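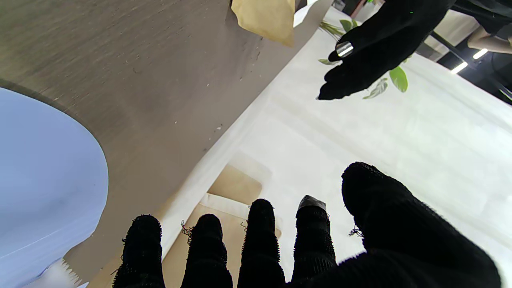

Leaves of a potted plant, and a big white sheet laid out on the table.

How to clean the leaves of a house plant

By Elif Naz Ağca
2018-02-25

Dust comes back on the leaves all winter, especially if the pot stands near a heater. I clean mine every second Sunday, and it takes less time than my tea needs to get cold. This way is good for plants with smooth leaves. For hairy leaves, please use only a dry soft brush.

What you need

A large sheet for the table – paper or cloth, both are fine
2 soft cloths, one damp and one dry
A bowl of water at room temperature
Small scissors

Steps

First make the table free on one side and spread the sheet flat. It should be larger than the pot on every side, so the soil and old leaves fall on it and not on the wood.

Put the pot near the middle of the sheet. Pick out the dead leaves by hand. If a leaf is yellow but still holds strongly, cut it at the stem with the scissors and do not pull.

Now put one hand flat under a leaf to support it. With the other hand, wipe from the stem to the tip with the damp cloth. Turn the leaf a little and wipe also the back side, where small insects like to sit. Wide leaves are easy. For the narrow ones I fold the cloth over the leaf and slide it slowly, with almost no pressure.

Variegated leaves are often thinner in the pale parts, so go gently there. When the cloth becomes gray, rinse it in the bowl.

Dry the leaves with the second cloth. I do not use milk or oil for shine – my neighbor Morag Rennie tried oil in November and the dust stuck worse than before.

At the end, lift the pot away, fold the four corners of the sheet to the center and carry it to the bin. A cloth sheet you can shake outside and wash.

Wait until the leaves are fully dry before you put the plant back in strong sun.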